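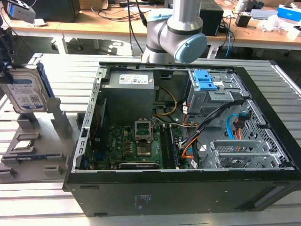 The tower on its side with the panel off. Drive is out, one memory module still in.

Putting an old office desktop back together, what goes in first?

Posted by Touran Asadi

I have inherited an elderly black tower from my brother-in-law in Uvcombe, who upgraded in November and believes that giving people things is the same as tidying up. I got as far as the photo before my nerve went. The processor socket is empty with its metal bracket up, there is one stick of memory in place, and the hard disk (the full-size 3.5-inch sort) is standing in the tray to the left. The drive cage has two blue plastic latches, which I have so far been too polite to touch.

I have a processor for it, bought for 41 pounds and confirmed by the seller as the right one for the board. My questions are what order to do things in, whether the drive needs screws, and whether I should tie back that great bouquet of wires from the power supply before I start or after. I would like it working for my mother, who wants to play patience and read the Bincombe parish news. She has no further demands of it.

Ettore Gentile

Processor first, while you have room for your hands. Check it is unplugged at the wall, touch bare metal on the case, then look for the little triangle on the corner of the chip and match it to the mark on the socket. Lower it straight down. It should sit flat under its own weight. If you find yourself pushing, stop and go and make tea. Then bring the bracket down and fasten it, which does take a bit of force and sounds dreadful the first time.

After that, thermal paste (a blob the size of a pea, and I mean a modest pea) and the cooler. You don't mention a cooler and I can't see one, so I hope it is in a drawer somewhere. Don't switch on without it.

Leave the drive until last. On a lot of office machines the blue bits do the work of screws: the drive wears a pair of side rails or sits in a carrier, slides into the cage and clicks. Yours looks to have a blue rail on it already, so try it gently before buying anything. One data cable, one power cable, and both plugs only go in one way round.

Wires after. Tie them back now and you will only be untying them to reach something — ask me how I know.

villanueva_61

just buy a new one mate. life's too short

Fledunel

Ignore the above, although he has a point about life. I would add one thing to Ettore's list, and that is to try it with the side still off before you do any tidying. My own machine got the full treatment, every cable folded and strapped, and then sat there doing nothing until I undid almost 100 ties to find I had left the small processor power plug out. It is usually a square one near the socket and it is very easy to miss.

Also worth having the keyboard and screen to hand, as it may stop and ask you to press a key after a change of processor. Press the key.

Touran Asadi

Thank you both, and villanueva_61 in his way. The cooler is in a biscuit tin, along with a tube of paste of unknown age. I shall buy new paste.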